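September
By Nawal Salem

Plastic Bowls From the Fokmont Kitchen

The kitchen at the Fokmont community house closed at the end of summer, and the cupboards had to be cleared before the painters came in. Most of what came out was plastic tableware. Vandana Mishra and I sorted it over several evenings, washed it, and wrote down what we could find out about each piece. The notes are on this page for anyone who ate at the house over the years or who collects this kind of thing.

The inventory book has 1374 lines for the whole kitchen. Of those, 248 are bowls. The older entries give a maker and a color and nothing else. From the middle of the book on, somebody also wrote down the shelf.

Mixing bowls. These were kept on the bottom shelf next to the flour bins. The largest went to the bakery class in Komov, which had been borrowing them anyway. The lids were listed separately and a lot of them no longer fit anything.

Soup bowls. Bought in one order of 50 for the winter lunches. They were stacked by the hatch and went through the dishwasher every day, so the surface dulled early. We kept the ones with sound rims and recycled the rest.

Skindix sets. The book has two of these, both marked as gifts. Each set was a serving bowl with smaller bowls that nested inside it. One set is complete. The other lost its smallest bowl before the entry was made, going by the note in the margin.

Kashyap bowls. The book uses this name for a group of deep bowls without handles. We don't know if Kashyap was the shop or the person who brought them in. Vandana asked two former cooks and got two different answers.

Coral and pink bowls. These came later than the others and were used for fruit and bread on the long table. The book calls them "salmon," "coral" and "rose" in different years, and we think all three words mean the same batch. We have put them under coral.

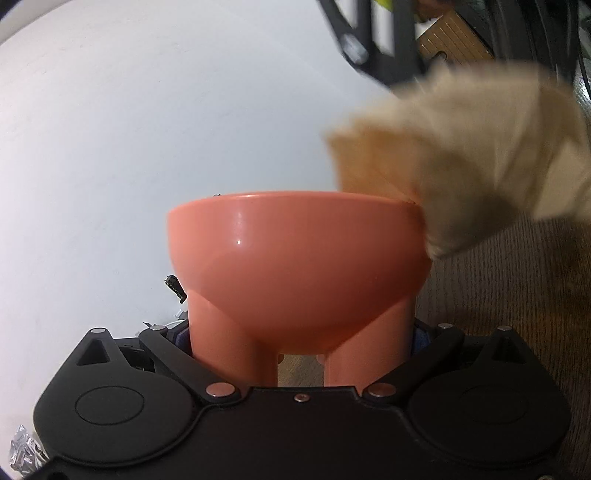
Fruit went out at ten in the morning and again at three. The bread bowls were lined with a cloth, and the cloths are listed under linens, near the back of the book.

Small dishes. Mostly for salt, sugar and lemon. They were replaced so often that the entries stop making sense after a few pages, and we gave up matching them.

The bowls we kept are boxed by color in the hall closet. If you lent something to the kitchen and want it back, leave a note at the front desk with the color and the size. Boxes will stay there until the painting is done.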